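Ok quick one, should be asleep. 2023-02-16 and we're at 30 good episodes for the day. Target was 40. Meh.

Things I keep relearning - the learner eats whatever you feed it. If I hurry, it gets hurried grasps. Glenys does hers slow and clean, mine wobble at the close, and you can tell who recorded wich just from the gripper width plot. So we swap every few rounds now. Also start from a diffrent spot each time, both sides of the table. Same start pose over and over = useless. 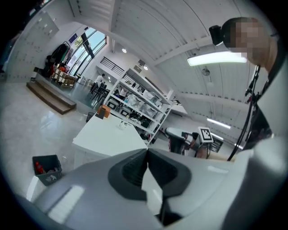
hand-held gripper, white table, shelves behind
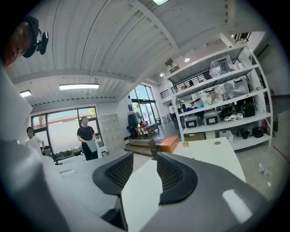 Ifor wants 1000 before anyone trains anything. I say train early, see where it falls over, record more of that. We argued over noodles, no winner. Bradthorpe set is still unlabeled btw, and I said I'd do that by Monday. Will start on it tomorrow after the disk swap.

3 comments
Share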